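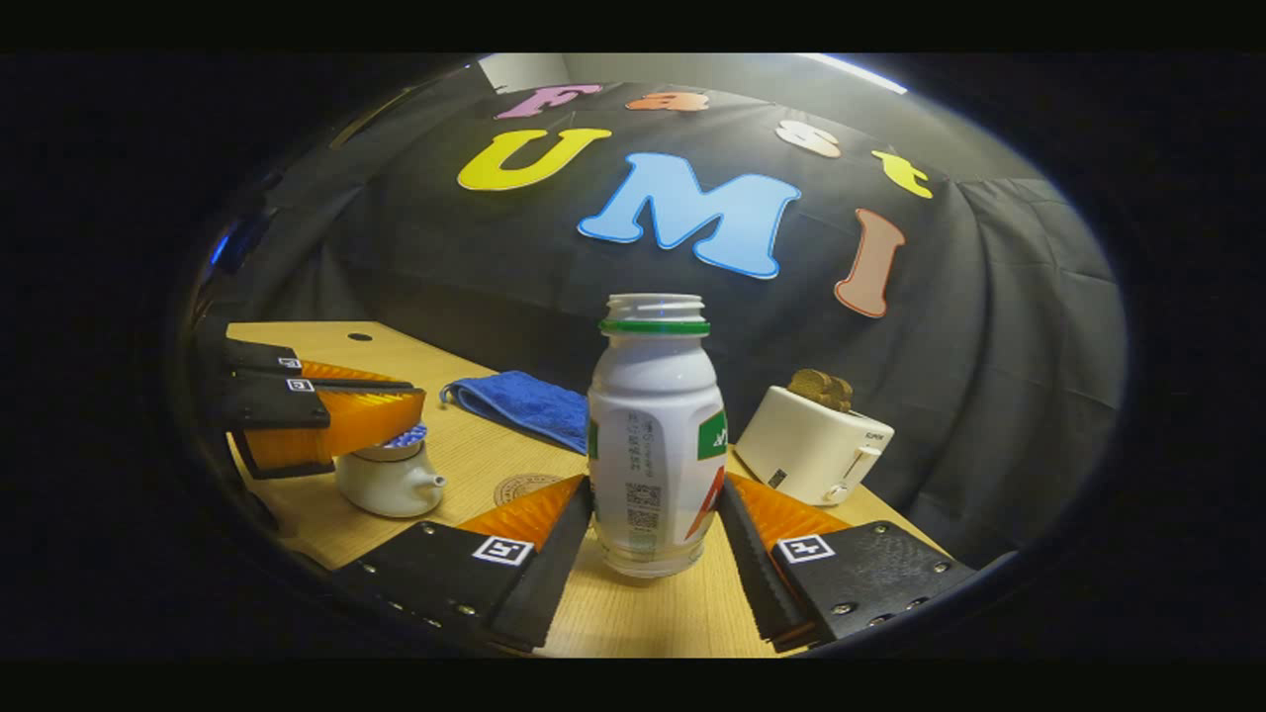
Galerie du coin thé, novembre. Je poste vite, la légende longue viendra plus tard (ou pas).

Pour ceux qui débarquent : on refait petit à petit la table à boire de l'atelier Ellau, celle qui servait surtout à poser des cartons. Table en bois clair, tissu sombre tendu derrière, et dessus le strict nécessaire. Pas de déco. Enfin presque.

## La théière

Petite, blanche, en céramique, bec court. Le couvercle est la seule chose un peu coquette, corps blanc et dessus bleu moucheté. Trouvée à la brocante de Horkasville dans une caisse à tout petit prix, sans boîte, sans sous-tasse, rien. On en tire deux tasses, deux et demie si on sert chiche. Pour quatre personnes il faut refaire de l'eau, tant pis.

Entretien : eau chaude, jamais de produit. Le dépôt brun à l'intérieur, laissez-le tranquille, les avis divergent mais moi je n'y touche plus. Rincer le bec à part, il garde toujours une feuille ou deux coincées au fond.

## La bouteille

Plastique blanc, bague verte au goulot, étiquette avec du vert et un peu de rouge orangé. Débouchonnée. On les garde toutes pour l'arrosage : un fond d'eau, et hop, sur les plantes du couloir. Pensez a les rincer deux fois avant, et à retirer l'étiquette si vous en avez le courage (sèche-cheveux, ça part mieux).

Le bac de tri est passé sous l'évier. Bouchons dans le bocal, à part.

## La serviette

Bleue, en éponge, pliée derrière la théière. Elle sert à tout : essuyer le bec, poser la théière chaude, éponger quand on verse de travers. Vient d'un lot Shboul, il en reste dans le placard du haut. Lavage à 60, pas d'assouplissant sinon ça n'absorbe plus rien et on étale.

## La table

Bois clair, veinage fin. Un petit trou rond au fond à gauche, on me demande souvent si on va le boucher. Non. J'y passe le fil de la bouilloire les jours de monde.

Huilée une fois au printemps avec la Jillix incolore, deux couches fines, une nuit entre les deux. À refaire bientôt, les ronds de tasse commencent à marquer. Ne posez rien de mouillé directement dessus svp.

## Le fond

Tissu sombre, basique. Avant on voyait les étagères et les rouleaux derrière, ça mangeait tout. La céramique blanche ressort beaucoup mieux la-dessus. Il prend la poussière par contre, brosse collante obligatoire avant chaque série.

## En vrac

- Budget total du coin : 132 euros, huile comprise. Le tissu a couté plus cher que la théière.
- Les tasses arrivent dans la prochaine série, toutes dépareillées.
- Si quelqu'un a un plateau rond qui tient sur un coin de table, je prends. Bois ou métal, pas de plastique.
- Thé vert jusqu'à 16 h, après c'est tisane. Boîtes étiquetées sur l'étagère, merci de refermer.

Suite de la galerie quand les étagères seront montées, il me manque encore des équerres.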